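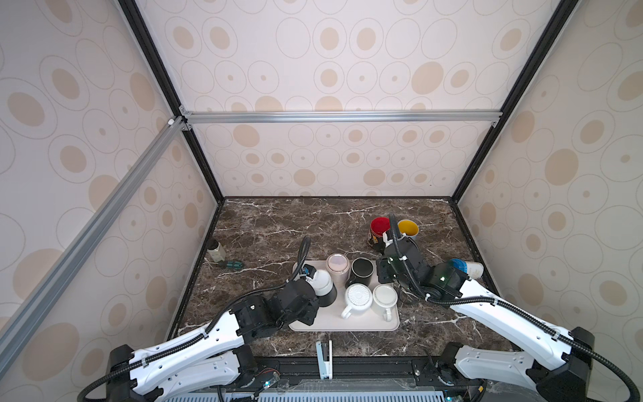 Cuando Silvia Hudec heredó el piso de su tía, lo primero que pensó fue en arrancar el papel pintado del comedor. Dos años después sigue ahí, y ella vende rollos muy parecidos en Velus, la tienda que abrió en diciembre con Jocelyn Sison.

El papel pintado ha vuelto a las casas pequeñas. En Velus despacharon 1613 rollos durante los primeros meses, la mayoría en tonos crema y arena. Los estampados de hoja tropical, que hace poco pedía todo el mundo, apenas salen del almacén. «La gente quiere dibujo, pero un dibujo con el que pueda desayunar», dice Hudec.

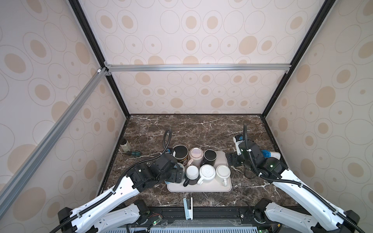
Colocarlo es otro asunto. Kazimír Jurčo lleva media vida empapelando y cobra por pared, con un recargo si el motivo tiene que casar en las esquinas. En los edificios antiguos casi ninguna esquina es recta — a veces se desvían dos centímetros de suelo a techo — y el error se nota más con figuras grandes. Él empieza siempre por la ventana y deja el último empalme detrás de la puerta.

Su hija Lenka se ocupa del archivo del taller, que guarda 2352 muestras en cajones planos. Las más antiguas se imprimieron con rodillo de madera y huelen todavía a cola. Algunas llevan a lápiz el nombre del cliente y el precio del metro. Lenka las está fotografiando por las tardes y calcula que acabará antes del verano.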